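Matte finish

A matte finish (also matt or mat) is a surface quality in which incoming light is scattered in many directions instead of being reflected mainly in one. Matte surfaces show little or no mirror-like highlight and tend to look much the same in brightness from different viewing angles. The term is used of paints, varnishes, papers, glazes, plastics, metals and textiles. Its opposite is gloss, and a range of intermediate finishes goes by trade names such as eggshell, satin, pearl and semi-gloss, which are not used consistently between manufacturers.

Physical basis

Light striking a surface is partly reflected at the outer boundary and partly carried into the material, where it may be absorbed or scattered back out. Reflection at a smooth boundary is specular: the angle at which light leaves equals the angle at which it arrives. If the boundary is rough on a scale comparable to or larger than the wavelength of visible light, the small facets face different ways and the reflected light spreads. The result is called diffuse reflection.

An ideal diffuse surface, known as a Lambertian reflector, appears equally bright from every direction. No real material behaves exactly this way. Most matte surfaces become noticeably shinier at low, grazing angles, an effect called sheen. A flat wall paint that seems completely dull when viewed straight on can show a distinct shine along its length when a window stands at the far end of the room.

Roughness also affects apparent colour. On a glossy surface the reflected highlight is confined to a small area, and the colour elsewhere looks deep. On a matte surface a little of the white boundary reflection is spread over everything, so dark colours look paler and less saturated. Painters and framers see the same change when a varnish is applied or removed, and it explains why dull stones look richer in colour when wet.

Measurement

Gloss is measured with an instrument called a glossmeter, which directs a beam at a surface at a fixed angle and records the share of light reflected at the matching angle. The reading is compared with that of a polished black glass standard and given in gloss units. Different angles are used for different kinds of surface, with the most grazing angle reserved for low-gloss coatings, where readings taken closer to the perpendicular do not separate one sample from another very well.

Instrument readings do not always agree with visual judgment. Two panels with the same reading may look different if one has a coarse texture and the other a fine haze. Trade laboratories therefore keep physical reference panels as well. A common arrangement is a set of five panels running from dead flat to full gloss, viewed in a light booth with grey walls.

Paints and coatings

Gloss in paint depends largely on the proportion of pigment to binder. Where binder is plentiful it forms a continuous smooth film over the pigment and dries glossy. As the proportion of pigment rises, particles begin to break the surface. Beyond a certain point, called the critical pigment volume concentration, there is no longer enough binder to fill the spaces between particles, and the film becomes porous as well as dull. Inexpensive ceiling paints are often made close to or beyond this point, which gives them good hiding power and poor resistance to scrubbing.

Clear coatings cannot be dulled in this way without clouding. They are usually made with matting agents, most often fine silica or waxes, that roughen the surface as the film shrinks in drying. The agent settles in the can, and a matte varnish that has not been stirred will go on glossy from the top of the tin and streaky from the bottom.

House paints sold in Canada are generally offered in four finishes for interior use: flat, eggshell, satin or pearl, and semi-gloss. Flat paint is the usual choice for ceilings, and it hides uneven drywall joints better than any other type. Kitchens, bathrooms and trim are more often painted in the higher finishes, which wipe down more easily. Newer matte enamels made with harder resins have narrowed this difference.

Touching up is easier with flat paint than with gloss, although the repair may still show if the first coat has aged or was put on with a different tool. A brushed patch in a rolled wall catches the light differently even when the colour is an exact match. This fault is known in the trade as flashing.

Paper and printing

Uncoated papers are naturally matte. Coated papers receive a layer of mineral pigment, usually calcium carbonate or kaolin clay, and owe their final finish to calendering, in which the sheet is passed between rollers under pressure. Light calendering or none leaves a matte sheet; heavier calendering produces silk and gloss grades.

Matte paper is easier to read under direct lamps and takes pencil and pen well. Photographs printed on it have a shorter tonal range, with weaker blacks, for the reason given above. Printed solids on matte coated stock also mark easily. The coating is slightly abrasive, and rubbing between sheets can polish or scuff the ink. Printers may apply a sealing varnish, or allow the job extra drying time before folding.

Matte lamination, a thin plastic film bonded to the printed sheet, became common on paperback covers and packaging in the later twentieth century. It shows fingerprints less than gloss film but scratches more visibly, and dark covers are often given a scuff-resistant version.

Ceramics and glass

A matte glaze may be produced in several ways. In a true matte, very small crystals form in the glaze as the kiln cools and break up the surface. Slow cooling encourages their growth, and the same glaze cooled quickly may come out shiny. An underfired glaze can also look matte through not having melted completely, though such surfaces are often weak and stain readily. Potters distinguish the two by firing a test piece hotter: the underfired glaze turns glossy.

Matte glazes on tableware are prone to cutlery marking, in which grey lines of metal are left by knives and forks. The lines can generally be removed with a mild abrasive cleanser. In a comparison published by the Kirkora pottery studio in April, three matte glazes of similar colour were marked with the same steel knife, and the one highest in magnesium kept the most metal on its surface. Taras Vakulenko, the author of the comparison, recommended that such glazes be kept to the outside of bowls and mugs.

Glass is made matte by acid etching or by sandblasting. Etched glass has a finer, silkier surface and resists finger marks better. Sandblasted glass is coarser and holds skin oils unless sealed.

Metals and plastics

Metals are dulled by bead blasting, chemical etching, brushing or anodizing after etching. Brushed metal is a special case: the scratches run in one direction, so the surface reflects light in a streak across the grain and looks glossy or dull according to how it is turned.

Moulded plastics take their finish from the mould. A textured or blasted mould gives a matte part, and wear in the mould gradually raises the gloss of the parts made in it. Repeated handling has a similar effect on the finished article. Keyboard keys, steering wheels and chair arms grow shiny where they are touched as the fine peaks of the surface are worn flat.

Cleaning and maintenance

Matte surfaces are harder to clean than glossy ones. Soil lodges in the low points of the texture, and vigorous rubbing can burnish the high points, leaving a shiny patch that cannot be removed without refinishing. The Indero guide to painted interiors advises a soft damp cloth and a little dish soap, worked over the whole area between two corners instead of at the mark alone. Furniture polishes and products containing wax or silicone fill the texture and should be kept off matte lacquer.

Pale scuffs on dark matte surfaces are frequently not damage to the coating but material left behind by the object that rubbed it, and these may lift with a dry white eraser.

See also

Diffuse reflection
Eggshell (paint)
Glossmeter
Sheen
Vitreous enamel 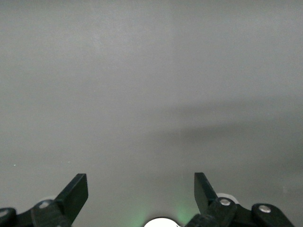
Khrystyna Stetsiuk: The section on cleaning could say something about matte kitchen cabinets. Ours are a dark green lacquer, and after four years the doors beside the stove have gone quite shiny around the handles, even though we only ever used a damp cloth. The installer told us it was skin oil and that it would wash off with dish soap. Some of it did. The rest seems to be worn in, as the article describes for keyboard keys, and I would like to know whether a door can be re-sprayed on its own without the flashing problem mentioned under paints.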